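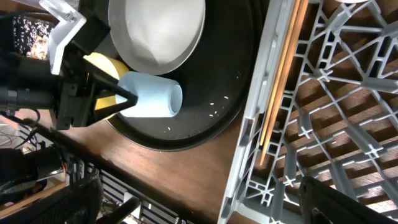
그림 1. 손목 카메라 시점: 그리퍼로 컵을 파지한 상태

# 제2강 양팔 식기 정리 셀의 설정과 점검

본 자료는 Punesari 실습동 양팔 셀의 일상 점검 절차를 정리한 것이다. 수강생은 실습 전에 본문을 숙독하고, 점검표(양식 19)를 지참하여야 한다. 셀의 제어 프로그램은 Linden, 기록 프로그램은 Lakatos로 표기한다.

## 1. 전원 투입 전 점검

- 양쪽 팔의 베이스 고정 나사를 손으로 흔들어 유격을 확인한다.
- 케이블은 손목 관절이 끝까지 회전하여도 당겨지지 않을 만큼 여유를 둔다. 여유분이 지나치면 작업물에 걸리므로 클립 위치를 함께 조정한다.
- 손가락 안쪽 면의 이물은 마른 천으로 닦는다. 컵처럼 표면이 매끄러운 물체에서는 작은 오염도 미끄러짐의 원인이 된다.
- 비상정지 버튼을 눌렀다가 해제하고, Linden 화면의 상태 표시가 바뀌는지 확인한다.

## 2. 작업대 배치

작업대에는 투명 용기, 검은 판, 원형 쟁반, 식기 건조대를 좌측부터 차례로 둔다. 쌀알과 음식 부스러기는 청소 과제의 대상물이므로 과제 시작 전에 치우지 않는다. 액체가 든 컵은 접시 위에 세우고, 팔의 대기 자세에서 손가락이 컵에 닿지 않는지 살핀다. 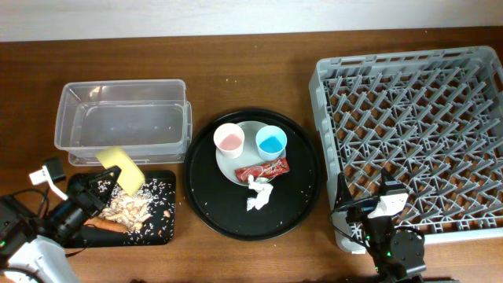
## 3. 원점 복귀와 속도 제한

원점 복귀는 왼팔, 오른팔의 순서로 한 팔씩 실시한다. 두 팔을 동시에 복귀시키는 명령은 초기 설정에서 잠겨 있으며, 담당 교원의 승인 없이 해제할 수 없다. 최초 동작은 저속 모드로 수행하고, 이상음이나 떨림이 없을 때에 한하여 속도를 100%로 올린다.

건조대 위에서 손가락을 내릴 때에는 살 사이의 간격과 컵의 위치를 먼저 확인한다. 하강 중 저항이 감지되면 즉시 정지하고, 수직으로 들어 올린 뒤 접근 각도를 다시 지정한다.

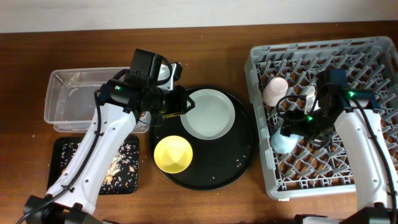

Achilleas Stefanou는 이 단계에서 정지 후 곧바로 재시도하는 것에 반대하며, 손가락 끝의 정렬을 먼저 재야 한다는 의견을 보내왔다. 한 번 걸린 손가락은 눈으로는 멀쩡해 보여도 좌우 끝이 어긋난 경우가 있다는 것이다. 이 의견을 반영하여 4월 실습부터는 재시도 전에 정렬 측정을 의무로 한다.

## 4. 손목 카메라 보정

손목 카메라의 보정은 그리퍼를 분해하거나 손가락을 교체한 경우 반드시 다시 실시한다. 보정판 촬영을 마치면 Lakatos에서 영상을 열어 양쪽 손가락 끝이 화면 하단에 들어오는지 확인한다. 이어서 실제 배치로 시야를 점검하며, 이때 건조대 왼쪽 안쪽에 놓인 젓가락처럼 가늘고 긴 물체의 윤곽이 끊김 없이 보이는지를 기준으로 삼는다. 윤곽이 흐리면 렌즈를 닦고 초점을 재조정한다.
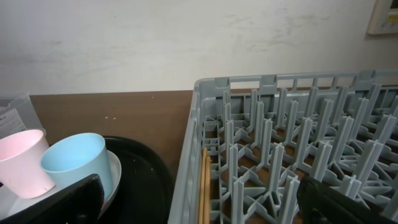 보정값은 팔별로 따로 저장하며, 이전 값은 삭제하지 않고 보관한다. 저장 후에는 컵 접근 동작을 저속으로 시험한다. 분홍색 컵과 하늘색 컵처럼 두 컵이 화면에서 겹쳐 보이는 배치에서는 앞뒤 거리를 잘못 읽기 쉬우므로, 머리 카메라 영상과 대조하여 목표점을 확정한다. 오차가 2 mm를 넘으면 보정을 처음부터 다시 한다.

## 5. 제출물

점검표와 보정 기록을 Lullbridge 과제함에 제출한다. 점검표에는 정지 발생 시각, 해당 팔, 조치 내용을 빠짐없이 기재한다.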